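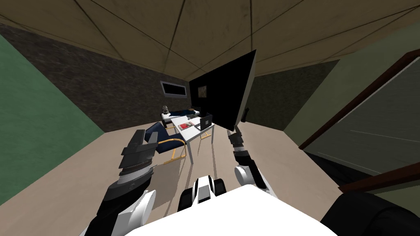
Fig. 1. Clullow simulator, head view, right gripper at the panel's lower edge.

Report to Hiltlow, October. Prepared by Yusri Ginting.

The Skellik planner now handles both arms in one query. The regression set holds 1862 start poses; 61 still time out.
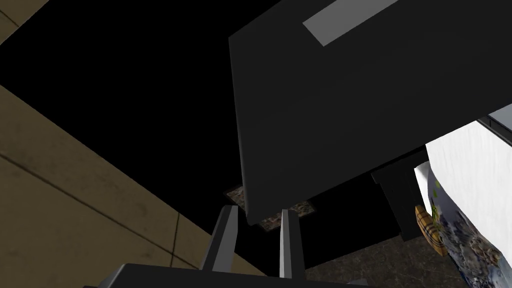 Fig. 2. Gripper view, fingers open below the dark panel.

Open item – collision margins near large flat objects remain at 13 mm. 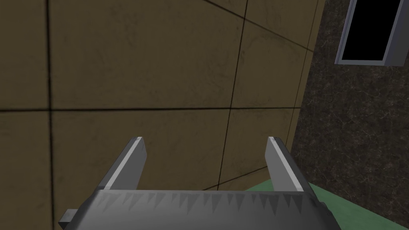

Replanning is limited to 3 attempts per query.
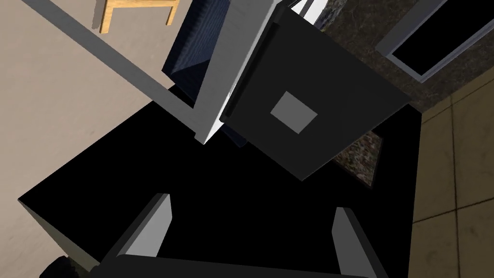

Logging moves to Omoregie next.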